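Budget season again, and I've spent most of February with a spreadsheet open and a cold coffee next to it. We're planning the second picking cell for the Stimside shop, and I swear the arm is the easy part (you pick one, you wince, you sign). It's all the little stuff that gets me!

My list is up to 17 lines now. The gripper quote from Omorar came in first, then one from Gruminis with a longer lead time and a nicer warranty, and I keep going back and forth between the 2. Fingers wear, so spare tips get their own line this year. So do hoses and cable wrap, which I left out last time like a total rookie.

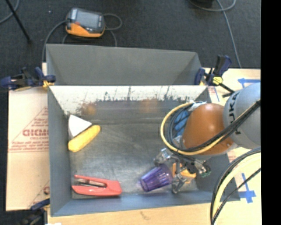
Photo: Dalen project blog

A cup on its side, a stapler, a gray metal bin with clamps around it and cardboard underneath. I love this stage, and it's also where I get my best shopping notes. Do we want a proper bin mount? Probably, yes. Gruminis wants $325 for theirs, and bar clamps cost a whole lot less, so I've put the mount in the "maybe" column and colored it yellow.

Cable routing is the other one. I want a real dress pack on the new arm from day one, and I've asked for 2 quotes on that too. If you've bought one lately, tell me what you paid, because the prices I'm seeing are all over the place.

Next up is floor space, and I still have to measure the doorway.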